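4. Receiving and Booking In Stock

This section applies to all sites that use the Plilton stockroom system with the Munteanu handheld scanner. Staff must complete Section 3 (User Accounts and Roles) before they begin. Questions about account permissions should be sent to Bianca Manole, Stock Systems, Skidov Distribution.

4.1 Before you start

1. Place the scanner in its cradle and confirm that the charge light is green. Do not begin a delivery with an amber light.

2. Sign in with your own user number. Shared sign-ins are not permitted, and any receipt posted under a shared sign-in will be returned to the site for correction.

3. From the main menu, select Receiving, then Open Delivery. Enter the delivery number from the carrier's paperwork. If the paperwork carries more than one number, use the one that begins with the letter D.

4. Check that the supplier name on the screen matches the supplier name on the paperwork. If the names differ, press Cancel and refer to 4.5.

Note: A delivery may be opened on only one scanner at a time. To pass a delivery to a colleague, select Suspend and wait for the message "Delivery released" before the second user signs in.

4.2 Scanning packages

1. Select Scan Items. The screen shows the first line of the order.

2. Hold the scanner so that the aiming line crosses every bar of the code. The line may cross at a slight slant, but it must extend past the bars at both ends.

3. Press and release the trigger. One short tone means that the code has been read and matched to the order. Two tones mean that the code has been read but is not on the order. No tone means that the code has not been read.

4. Flatten soft packaging by hand before scanning. Codes on film or foil are more difficult to read where the surface is creased or where overhead light falls directly on it. Turn the package a little and try again.

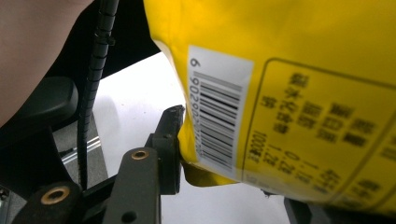

5. If the code is not read after 3 attempts, select Key In and type the number printed with the bars. The system checks the final digit and will refuse a number that has been typed incorrectly.

6. When all packages on the line have been scanned, press Next Line. Do not press Next Line to skip an item that has not arrived. Use Short instead, and enter the quantity received.

CAUTION: Do not look into the scanner window or point the aiming line at another person.

4.3 Multiple packs

Some suppliers print one code on the outer case and a different code on each unit inside. Scan the outer case only. The system will add the full case quantity to stock. Scanning both will count the goods twice.

If a case has been opened or is damaged, scan the units one by one and set the case aside for the shift supervisor.

4.4 Closing the delivery

1. Select Review. Lines shown in red have a difference between the quantity ordered and the quantity received.

2. Enter a reason code for each red line. The codes are listed in Appendix B. Code 97 (Other) requires a written comment of at least 32 characters.

3. Select Post. Stock levels are updated at once, and the delivery can no longer be changed on the scanner.

4. Print the receipt and attach it to the carrier's paperwork. File both in the receiving folder for the current month.

Note: The scanner can store up to 3,000 reads when it is out of network range. Stored reads are sent when the connection returns. Do not sign out or remove the battery while the upload symbol is showing.

4.5 Errors and returns

Wrong supplier: Leave the goods in the holding area and call the stock desk. Do not open the delivery under a different number.

Item not on order: Set the item aside and select Query. A label will print. Attach it to the item, taking care to leave the original barcode uncovered.

Delivery posted in error: Only a site administrator can reverse a posted delivery. The request must be made in writing on form R2 before the end of the working day.

Section approved by Anatole Millet, Operations. Last revised 12 May 2025.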